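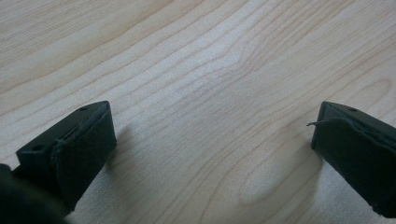 Teaching by Hand: Inside the Imhof Collection Program

A learning system that is meant to handle household objects must first be shown how people handle them. At the Skustitz workshop, that work is done at a table. Operators carry a gripper in the hand, bring it to an object, close the fingers and complete a short task. Each attempt is recorded from a camera on the gripper itself and becomes one example in the collection known as Imhof.

The program is run by Brakier, which opened the workshop to visitors on Friday, September 16, 2022. On the day of our visit the operators had a target of 300 examples. By closing time they had recorded that number, and 264 had been accepted by the reviewers.

The difference is a matter of routine. An example is set aside when the operator hesitates too long over the object, when the fingers leave the camera's view, or when the task ends before the object has been released. Rejected recordings are kept in a separate store and are never edited to make them pass.

Fingers and Pads

The hand-held tool is deliberately plain. It has two black fingers, faced with pads on the gripping side, and the operator supplies everything else: the approach, the angle and the decision to let go. Recordings begin with the fingers open over the table and nothing between them, so that the system learns the approach as well as the grasp.

Pads wear with use. The Skustitz team inspects them at the start of every session and logs each replacement, as a change in the surface of a pad can alter how an object sits in the grip. Reviewers consult the log when a group of recordings looks different from its neighbors.

Two Tools at One Table

Much of the current work calls for a pair of grippers. One may be closed in front of an object while the other waits, open, farther along the table. Smooth white plastic is among the harder materials in the program - a glossy top catches the overhead light, and a rounded shape gives the pads little flat surface to meet. A handle offers a second choice of grip, and operators are asked to vary their approach between the two.

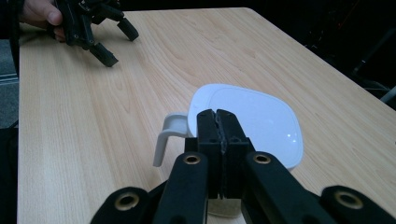

Operators work in sessions of no more than 4 hours and are trained for 6 days before their recordings are admitted to the collection. The training is concerned chiefly with pace. New operators tend to move at the speed of their own hands, and must learn to move at a speed the system can follow.

Accepted examples pass to Cirkis, the learning system under development at Brakier. The first full round of training on the Imhof collection is scheduled for October. Until then the tables at Skustitz will remain in daily use, with new objects introduced each week.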